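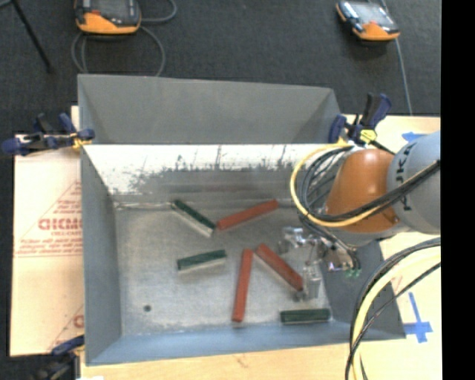

Home Guides Money Childcare Forms Contact

Part 3: Setting up your family allowance claim in Jalia

Okay, so by now you've got your Jalia login from Part 2 and you've picked a password you'll remember (I'm on my third). This part covers the claim itself, meaning the monthly child allowance plus the sibling top-up that Sutmont brought in for families with a second or later child. I did mine in May with a six-week-old asleep on my chest, so if I managed it one-handed you'll be fine!

Before you start, get these together:

- the birth certificate for every child in the household, even the ones you already claim for
- your lease or a utility bill with your name on it
- your bank details
- form 268, which is the employer's leave statement (skip it if you're not on leave)

Set up the household

1. Log in and click My Household. If the page is blank, reload it once. Mine was blank twice.

2. Click Add Adult and put yourself in first. Whoever goes in first becomes the "lead claimant," and the money goes to that person's account. My husband went in first by accident and it took two phone calls to switch us.

3. Add the other adult, if there is one. You don't have to be married. Living at the same address is what they go by.

4. Click Add Child and enter the oldest child first, then work down. The sibling top-up is figured by the order on this screen and not by birth date (I know, I know). Twins can go in either order.

Caution: don't click Confirm Household until every child is on the list. Once it's confirmed, adding a child you left out counts as a change of circumstances, and that puts you in a different and much slower line.

Expecting? Leave the baby off for now. There's a box marked Child Due where you put the month, and all it does is send you a reminder. You won't be paid for it until the birth is registered, but I'd still fill it in, as the reminder has a link straight to the right page.

Upload your papers

5. Go to Documents and upload one file per certificate. A phone picture is okay as long as all four corners show. Lay it on something dark and turn the flash off.

6. Name the files something plain, like "birth certificate Lina." Jalia chokes on slashes and apostrophes, and it won't say that's what's wrong. It just spins.

7. Upload form 268 under Work and Leave. Do not put it under Other. Mine sat in Other for weeks before a very patient man on the help line, Lalit Mathur, moved it over for me.

Note: if your employer runs payroll through Stukier, they may have sent the form in for you already. Look for a gray check mark next to Work and Leave. With the check mark there, skip step 7 entirely, and please don't send a second copy to be on the safe side. Two copies put a hold on the claim.

Choose how you get paid

8. Under Payments, choose Monthly or Quarterly. You get the same total either way. I went with monthly, diapers being a monthly sort of problem (more like hourly).

9. Type in your bank details and wait for the test deposit. It's 41 cents, it took around two days for me, and you then have to type the amount back in to prove the account is yours.

10. Check the summary page. For our two kids it showed 100 a month for the sibling top-up on its own line under the basic allowance. If you have two or more children and there's no second line, go back to step 4 and look at your list.

11. Click Submit and write down the claim number. Mine ends in 979, and I've been asked for it every single time I've called.

Caution: the page logs you out after a while with no warning. Household and Documents save as you go. Payments doesn't, so do steps 8 to 11 in one sitting, maybe not at bath time.

If you get stuck

The drop-in desk at the Ojeda building does claims in the morning only, up to noon. Bring the originals. They'll scan them right there, and you can bring the stroller in through the side door on the parking lot side.

Part 4 is about reporting changes: new baby, new job, moving, or a child turning 18.

Posted by Sigita Sepp in: Family Benefits > Step by Step > New Parents

Comments

Ga-eun Ma
Thank you for the apostrophe thing!! Our last name on the file had one and I'd been watching it spin since lunch.

Brayden Thibodeau
Does the order in step 4 matter if my oldest is with us only half the week? Her mom claims the basic allowance for her.

Sigita Sepp
Brayden, put her in first and tick Shared Care. You won't get the basic amount for her, but I was told she still counts toward the sibling order. Ask at the desk to be sure, I haven't had to do it myself.

Myfanwy Rosser
Number three is due soon and I never saw the Child Due box. Found it at the very bottom, under the phone numbers.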